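The Bedon Mug in Charcoal

Mugs & Cups / Everyday Stoneware / Bedon

I've been selling mugs for a good while now and this is the one I reach for at home, so take everything I say with that in mind! The Bedon is our big gray mug, dark charcoal on the outside and a pale off-white glaze on the inside, and I brought it into the shop because I was tired of mugs that look huge in a picture and then hold about three sips.

It has a nice wide mouth (great for dunking, great for getting a sponge in) and a proper loop handle that doesn't pinch. My husband has hands like oven mitts and he's fine with it.
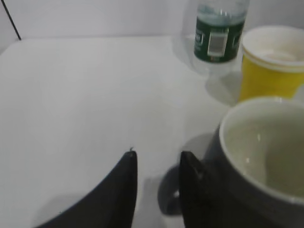 The inside glaze has a tiny hint of green to it, more so in daylight than under a kitchen bulb. A couple of people have asked if I can pick out a whiter one for them and I can't, sorry, they all come out of the kiln like that. I love it with black tea. With hot chocolate you won't notice either way.

Size and care

Holds 338 ml to a sensible level, a bit more if you like living dangerously
Weighs 282 g empty
Ceramic, glazed inside and out
Dishwasher safe, top rack please
Microwave safe, but the handle does warm up past two minutes

The dark outside hides tea drips really well, and if you get spoon marks on the inside (those little silvery lines) a dab of baking soda paste takes them right off. Rub, rinse, done. Please don't go at it with steel wool! Noemi Whitlock, who does our packing, tried that on a chipped second and you could see the scratches from across the room.

What to put it with

I get asked this a lot, mostly by folks setting up a break room or a coffee corner who don't want twelve of everything the same. Gray goes with nearly anything. I like it next to a maroon mug with a white interior, like our Clivmont, and then something cheerful for guests. A stack of yellow paper cups does the job when you have more visitors than mugs, and nobody has to wash up after. Put some bottled water out too for the people who don't do hot drinks (there's always one, and in my family it's me until 10 a.m.).

If you're buying for an office I'd go half gray and half maroon so people can remember which one is theirs. We sent a mixed box to the Prendergast building in October and Brodie Hinds wrote back to say the gray ones were all claimed by lunchtime, so maybe lean a little heavier on the gray. 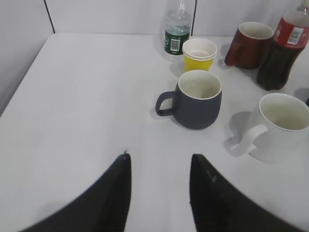
Ordering and shipping

Single mugs go out in a snug little box with paper padding, no peanuts. Boxes of six have cardboard dividers and they travel very well. We've shipped over 860 of these so far and I can count the breakages on my fingers. If yours does arrive in pieces just send me a photo within two weeks and I'll mail another one, you don't need to return the bits.

I keep the Bedon in stock most of the year. There are 227 on the shelf as I type this, and the next batch comes in with the Jerex order, so if you want a really big quantity drop me a line first and I'll hold them for you.

Gift wrap is available at checkout, brown paper and string only.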